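Wanted: people to watch our robot drop things

I run the small bench at Hillovero where a robot takes old desktop computers apart and puts them back together. It's a fun job most days. In April it was less fun – the arm kept pushing on a part that wasn't lined up, the force limit never kicked in, and we ended up with bent socket pins and a cracked drive tray. No one was hurt, but a colleague had been reaching into the work area a moment earlier, and that scared me more than the broken parts did.

So we stopped everything and went through the logs. The limit had been switched off for a test and never switched back on. It now turns itself on at every start, and the arm can't move while the gate is open. What we still don't know is how quickly a person at the bench spots that a move is going bad, and whether they hit the stop button or try to save the part with their hand. (I know what I'd do, and it isn't the smart thing!)

I'm looking for 23 people to help us find out. You don't need to know a thing about robots or computers. If you've ever yelled at a printer, you've got the right background.

The work you'd be watching:

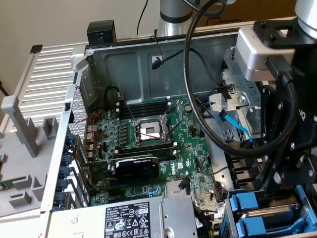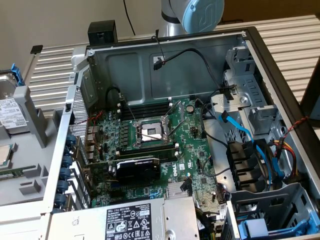
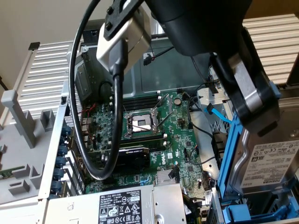
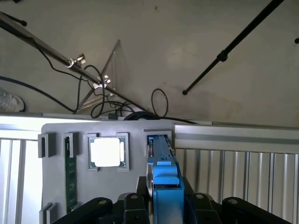
You'd sit behind the screen with a stop button and follow the arm through a set of runs. In some of them we'll plant a fault, like a part that slips or a move that starts from the wrong spot, and you won't know which ones. Press when you think something's off. Pressing too early is fine and we want those too, so please don't be shy about it. Then we have a chat about what you saw, and I'll ask you a lot of nosy questions.

A session takes 2 hours with a break in the middle, and we pay $100 at the end of it, even if you decide to leave partway through. You need to be 18 or over and okay with a loud beep. Glasses are no problem. If you've worked on the Pomare or Ilitico benches, sorry, I can't take you this time – you know our faults too well.

We're in room 238 at the Rustano building, and there's parking out back. Write to the Hillovero bench desk by 23/07/2019 with your name and the times that suit you, mornings or afternoons. I answer everything myself, so give me a couple of days.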